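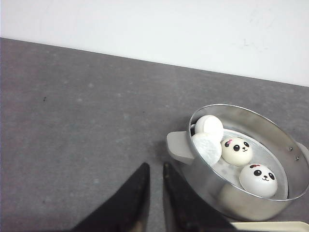

Do I need a proper steamer for bao? I doubt it. Shops like Zuvmont will sell you one for 449, and I can't see what you get for it. A round metal pot with two handles, like the silver one with the panda-face buns in it, has room enough for a small batch if you add a rack.

Can I skip the paper liners?
People say so. Mine stuck.

Does the Jovden timer help?
Not much. Use a clock.

Related
Bhat rice pans
Storing buns in June heat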